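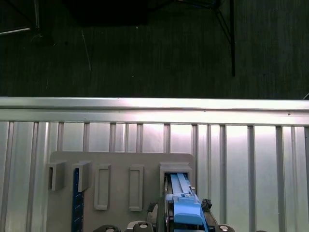

No. 452

About Nekska

Welcome, and thank you for stopping by! We are a small computer repair and reuse workshop, and we have a soft spot for old desktop towers – the big, heavy kind that most people have pushed under a desk and forgotten. Radomír Koubek started us off in July with one bench and a great many borrowed screws, and Hanne Koskela joined soon after to look after the teaching side.

We like a place for everything. Holders go up on a board at the bench, where a hand can find them, and Hanne is quite firm (kindly firm!) about tools going home before the coffee comes out. New learners spend their first morning just getting to know what lives where, and by lunch they are usually telling Radomír off for leaving something on the stool.

After that comes the part everyone is waiting for – a tower laid on its side with the panel off, and plenty of time to find the power supply, the memory, the processor and all those cables. We go slowly, we let people ask the same thing twice, and we have sent 836 machines back out to homes and schools so far.

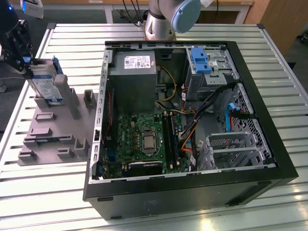 Do I need to know anything about computers before I join a class?
None at all is fine. We begin with the names of the parts, and we lend you the tools.

Classes are kept small, so do write to Hanne early if you would like a seat.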